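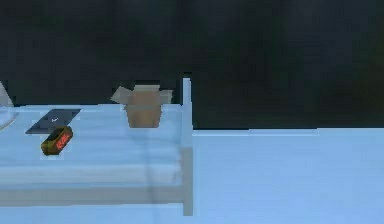
Trarkuda is a small language school for adults, and we teach people who need a new language for their everyday life. Some are moving for work, some have married into a family that talks very fast at dinner, and some just want to read the letter from the bank without calling a friend. We start with the words closest to you. In the first week that means the bedroom: the bed, the alarm clock on top of it, the open box you still haven't unpacked, the pale blue floor. You'd be surprised how much talking you can get out of a bed and an alarm clock! When does it ring, who turns it off, why is there a cardboard box on the bed? By the end of that first lesson people are asking each other real questions and getting real answers, and they've forgotten to be shy.

How we got going

We opened in Farkcombe with one rented room above a shoe repair shop and a set of folding chairs that pinched your fingers. There were 7 students in the first class, all of them learning English, and most of them worked shifts. So we taught at odd times, early in the morning and late at night, and we still do. The stairs were terrible. The coffee was worse. We loved it.

After two years we moved to a proper building across the street, with 10 classrooms and a kitchen big enough to cook in. The kitchen matters more than you might think. A lot of our teaching happens there – measuring, asking for things, saying "no, the other one" – and the soup is usually good.

Then came Windach, our second school, where we teach German to newcomers and English to people who have lived there all their lives. The two schools share a course plan but they don't feel the same at all. Farkcombe is noisy and a bit crowded. Windach has a garden, and in summer half the classes end up out on the grass.
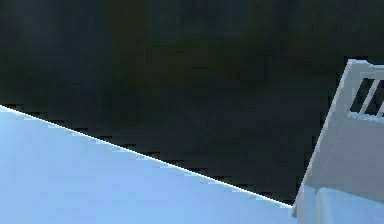 Reading time: 4 min

What a class is like

Classes are small, 10 people at most, and they run for 2 hours with a break in the middle. We don't use a textbook for the first month. You'll get a thin folder of pages that our teachers wrote themselves and keep changing (the page about bus tickets has been rewritten so often that it has its own shelf). You'll talk a lot, you'll listen a lot, and you'll write a little at the end of every class so you have something to take home.

Beginners often ask if they should study grammar before they come. Please don't worry about it. We teach grammar when you've bumped into it and want to know what's going on. When someone has been trying to say "I used to live there" for ten minutes with their hands, the past tense is very welcome.

Homework is short and a little odd. Call a store and ask when it closes. Write down three things you heard on the train. Tell a neighbor about the weather, and come back and tell us what the neighbor said.

Our teachers

All our teachers have learned a second language as adults, and it's the one thing we won't bend on when we hire. They know what it feels like to sit in a meeting, smile, and understand nothing. Between them they speak a wonderful mix of languages, and you'll hear plenty of it in the hallway. In the classroom they stick to the language you came to learn, with a lot of patience and some very bad drawings.

Our friends in Cabanatuan

Every October we run an exchange with a group of learners in Cabanatuan, in the Philippines. Students on each side are paired up and talk online once a week. They begin with the bedroom words too, so the first call is nearly always a tour of somebody's room. After that they go wherever they like – rice, football, brothers and sisters, how to fix a bicycle. Some pairs have kept going for years after the course was over, and a few have met in person.

Joining us

New courses start all through the year, and you can sit in on a class for free before you decide. Come to the front desk at either school, or send us a message in any language you like and we'll find someone to read it. There's a fund that helps people who can't pay the full fee, and the form for it is one page long. In Farkcombe we have room for 100 students each term, and the evening groups fill up first, so ask early if evenings are the only time you have.

Page last updated 14 Jan 2020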